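Your questions about the play food, answered (as best I can!)

I get a lot of emails through the shop's contact form and a good half of them ask the same things, so I've finally sat down and typed the answers out in one place. If yours isn't covered, do write, I like hearing from people. I'm a bit slow in December, for obvious reasons.

Who are you and what do you sell?

I'm Dilwyn Humphreys and I run Tullska, which is me, a spare room and a lot of shelving. I buy, clean up and sort pretend food, bowls, trays and little kitchen bits for playgroups, childminders and families. Most of it is second-hand, bought in big mixed lots from nurseries that are closing or having a clear-out. I started with one box for my own two and it got out of hand, and now there are 1000 pieces on the shelves (I did a proper stocktake in the summer and it took the whole of a bank holiday).

What comes in a set?

There are two. The Aterer is the small one, 14 pieces, and it's meant for one or two children playing at home. The Morris is 22 pieces and suits a playgroup corner or a shop game. Both have a mix of fruit, something savoury, at least one bottle or packet, a tray and a bowl or two. I don't do sets of only fruit any more as people kept writing back asking for something to put on a pretend burger.

Can I choose the pieces?

Partly! You can tell me three things you'd love and three you already have too many of, and I'll do my best. Bananas are never a problem. Everybody gives away bananas. Strawberries are harder to come by and always the first to go missing at the other end, I find mine down the side of the sofa and in coat pockets.

Will the colours match the ones on the website?

Near enough, but please don't hold me to it. Bowls and trays come from all sorts of old sets, so if you order a green bowl you might get a pale minty one or a really loud one. If the colour matters (some of you use them for sorting games and it really does), put a note on the order and I'll message you before I pack it.

What age are they for?

I say three and up, and I mean it. Some of the fruit is small, and the loose caps and lids are smaller still. If you've got a baby crawling about underneath the table, keep the little things in a box with a lid and only bring them out when the baby's asleep. Check over anything second-hand yourself as well, whoever you buy it from.

How do you clean everything?

Warm water, washing-up liquid and an old toothbrush for the creases. Then it all goes on towels overnight. Please don't put the pieces in the dishwasher. I did once, with a batch of tomatoes, and they came out shaped like nothing on earth. Wooden pieces get a wipe with a damp cloth and no soaking at all, they swell and the paint lifts.

Can I put a real sauce bottle in with the toys?

You can, and lots of people do, children go mad for anything they've seen on the real tea table. Empty it, wash it out more times than you think you need to, and leave it upside down with the lid off until it's properly dry. Vinegar smells hang about. I'd glue the cap on for younger ones.

How should I set it out so they'll play with it?

Less than you'd think! My first attempts were beautiful, everything lined up like a greengrocer's, and the children tipped it all on the floor in a minute flat. Now I use a plain table, clear everything off it and put out a few bits with plenty of gaps between them. Lay one odd thing on the tray to get them going, a ketchup bottle works a treat. Spread the fruit about where small hands can get at it, half an orange on one side and a strawberry on the other, and leave a bowl close by so there's somewhere for it to go. Then step back. If you hover they'll only hand you cups of tea.
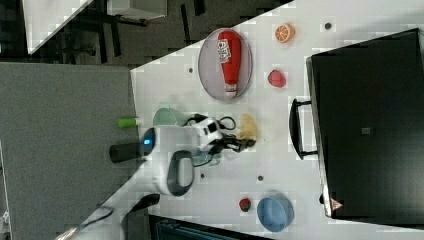
How do I get them to tidy it away?

Ah. Well. What works in our house is giving each bowl a job. Blue bowl for the red things, green bowl for whatever's yellow, and so on, and we swap it round the next time so it stays a game. The tray goes away last with the bottle on it. I sell a drawstring bag called the Mekham if you'd like somewhere for it all to live, but an old pillowcase does the same job and costs you nothing.

I've lost a piece. Can I buy just one?

Yes, of course. Have a look at the odds and ends page first, and if it isn't on there send me a photo of something similar and I'll have a rummage. Singles go in an ordinary envelope when they'll fit.

Do you take donations?

I do, gladly, as long as they're clean and not chewed. I can't take fabric food at the moment as I've no room left to dry it. Drop me a line before posting anything, please. I once came home to a parcel of nearly 1000 plastic peas and I still haven't forgiven the sender.

How long does delivery take?

I pack twice a week, and most orders are with you inside a week. Playgroups ordering a Morris for the new term should get in early if they can.

Page last updated Mon 2 September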